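# Budgéter un poste de manipulation à un bras : méthode de chiffrage

Cette page décrit la procédure appliquée pour établir le budget d'un poste de manipulation d'objets de cuisine, du cahier des charges au bon de commande. Elle suppose que le choix du bras est déjà restreint à deux candidats et que le local existe. Les montants ne sont pas donnés : ils varient trop d'un revendeur à l'autre pour être utiles six mois plus tard.

## 1. Partir des tâches

Rédiger la liste des tâches avant d'ouvrir un catalogue. Une ligne par tâche, avec les colonnes suivantes :

| Colonne | Contenu |
|---|---|
| Objet | désignation, masse, plus grande dimension |
| Départ | position sur le plan, tolérance |
| Arrivée | récipient ou zone, hauteur du bord |
| Prise | largeur d'ouverture requise, zone interdite |
| Critère | condition de réussite vérifiable par caméra |

La masse retenue est celle de l'objet le plus lourd, pince comprise. Un bras Colari et un bras Varar de même charge nominale ne se comparent qu'à portée égale -- relever la charge admissible bras tendu, pas celle de la première page de la fiche.

## 2. Relever le plan de travail

Mesurer la longueur, la profondeur et la hauteur du plateau, puis noter l'état de surface. Ce dernier point est souvent absent des devis alors qu'il conditionne deux postes de dépense : l'éclairage et la caméra. Un plateau brillant renvoie les sources lumineuses, et un récipient en inox poli produit des reflets que les capteurs de profondeur interprètent mal.

Effectuer le relevé avec les objets de la tâche en place, éclairage habituel allumé, et conserver les vues avec le tableau des tâches.

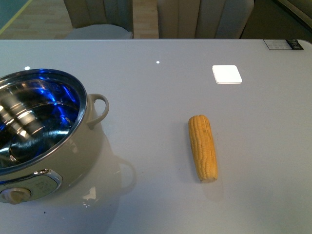
*Tâche « maïs vers cuve » : épi posé à distance de la cuve, plateau gris clair brillant, reflets à l'intérieur du récipient.*

Sur un relevé de ce type, trois éléments passent directement dans le chiffrage :

- **Reflets du plateau.** Prévoir soit un revêtement mat, soit des panneaux diffusants. Chiffrer les deux options ; le revêtement est en général la moins chère, mais il doit rester démontable si le mobilier est loué.
- **Intérieur de la cuve.** Demander au fournisseur de la caméra un essai sur inox poli. À défaut, réserver une ligne pour une seconde vue placée au-dessus du récipient.
- **Dégagement.** Les chaises proches du plateau se trouvent potentiellement dans le volume balayé par le bras. Compter leur déplacement dans l'aménagement, au même titre que le marquage au sol.

## 3. Établir les lignes du devis

Séparer l'achat initial des frais récurrents. Structure employée :

1. Bras, contrôleur, câble d'alimentation.
2. Pince et un jeu de doigts de rechange.
3. Caméras, supports, câbles blindés.
4. Bâti ou bride de fixation. Le support Bugti impose un entraxe de 400 mm : vérifier que le plateau l'accepte avant de commander.
5. Éclairage et traitement de surface.
6. Poste de calcul et stockage.
7. Consommables : aliments, récipients, nettoyage.
8. Maintenance annuelle et extension de garantie.

Les lignes 4 et 5 sont celles qui dérapent. Sur le poste Ivwood, chiffré en mai par Shoaib Memon, la fixation a dû être reprise deux fois faute d'un relevé du dessous du plateau.

La ligne 7 se calcule par campagne. Un épi de maïs manipulé à répétition perd des grains et change d'aspect. Fixer un nombre maximal de cycles par pièce, puis en déduire la quantité à acheter. Les répliques en plastique coûtent plus cher à l'unité et n'ont ni la masse ni l'adhérence de l'aliment ; les réserver à la mise au point des trajectoires.

## 4. Planifier les délais

Le délai contractuel du bras était de 61 jours pour le dernier lot reçu. Caler les commandes à rebours :

- bras et contrôleur : commande à J0 ;
- pince : J0 également, même si la version des doigts n'est pas figée ;
- caméras : après l'essai sur inox ;
- traitement du plateau : avant la pose de la bride, jamais après.

Exiger par écrit la date de départ usine et les conditions de report. Une mention « sous réserve de disponibilité » vaut absence de délai.

## 5. Valider avant signature

Refaire le relevé de l'étape 2 avec le traitement de surface provisoire et comparer les vues. Si l'épi et le bord de la cuve sont correctement segmentés, figer les lignes 3 et 5. Dans le cas contraire, suspendre la ligne 3 et maintenir les autres : le bras a le délai le plus long et n'en dépend pas.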